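Clesard Shared Offices: Frequently Asked Questions

Booking and access

How do I book a desk?
Book through the member page or by phone. Day desks can be booked up to 15 days ahead. Monthly desks are assigned by the office manager, Mirjam Gruber, and start on the first of the month.

What are the opening hours?
The front desk is staffed from 8:30 a.m. to 5:30 p.m. Monthly members can get in from 6 a.m. to 11 p.m. with their key card. Day members need to be out by 6 p.m.

Where is the entrance?
Use the door on Tellirley Street. The door facing the parking lot is an exit only and will set off the alarm if it is opened from outside.

I lost my key card. What now?
Call the front desk and the card will be turned off right away. A new card costs $15, which is added to your next bill. If you find the old card later, please return it. It can't be turned back on.

Can I bring a guest?
Yes. Guests sign in at the front desk and can stay up to two hours at no charge. After that they need a day pass. Guests can't use the Kassa room without a member present.

Desks and equipment

Can I choose my desk?
Monthly members can ask for a certain spot and will get it if it is free. Day desks are first come, first served inside the zone you booked. The window zone fills up first, usually by 9:30 a.m.

Are there dividers between desks?
Most desks in the quiet zone have a fabric panel at the back. Please don't pin or tape anything to the panels. If you want one for a desk in the open zone, ask at the front desk and we will put you on the list.

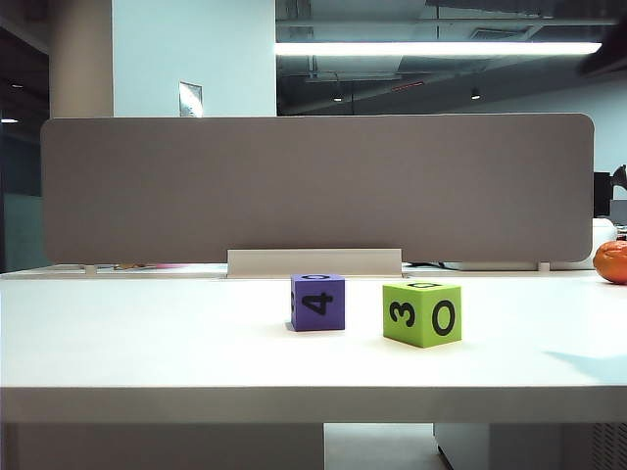 Panels are moved in the evening after the day members have left, so a request made in the morning is normally done by the next working day. Side panels are a separate item and are only offered to monthly members.

Can I leave my things overnight?
Monthly members can. Day members have to clear the desk completely. Anything left on a day desk goes in the lost and found closet by the kitchen, where it is kept until the end of the following month.

Do you have monitors to lend?
Yes, for monthly members. Monitors stay with the desk and should not be moved. We don't lend laptops, chargers or headphones.

How do I print?
Send the file to the Kukotell print queue, then enter your member number at the printer. The first 114 black and white pages each month are included. Color pages are always charged. Jobs that aren't picked up are deleted at midnight.

Meeting rooms

How do I reserve a room?
Rooms are reserved on the member page in half-hour blocks. The Kassa room seats eight and the small room seats three. If you are more than 15 minutes late, the room may be given to someone else.

Can I cancel?
You can cancel free of charge until 5 p.m. the day before. Later than that, the first hour is charged.

Can I take phone calls at my desk?
In the open zone, yes, if you keep your voice down. In the quiet zone, please use one of the booths. Video calls with the speaker on aren't allowed in either zone.

Billing

What does a monthly desk cost?
A monthly desk is $253. If you pay for a full year up front, the price is $2,360. Both prices include internet, coffee and the use of the kitchen.

When am I billed?
On the first of each month, by card or bank transfer. Invoices are sent by email. If your company needs a purchase order number on the invoice, send it to us before the 20th.

Can I pause my membership?
Yes, for one or two months per year. You keep your mailbox during the pause but not your desk. Requests to pause for November have to reach us before the end of October.

How do I end my membership?
Write to the office manager one full month ahead. Your deposit is paid back after the key card and locker key have been returned.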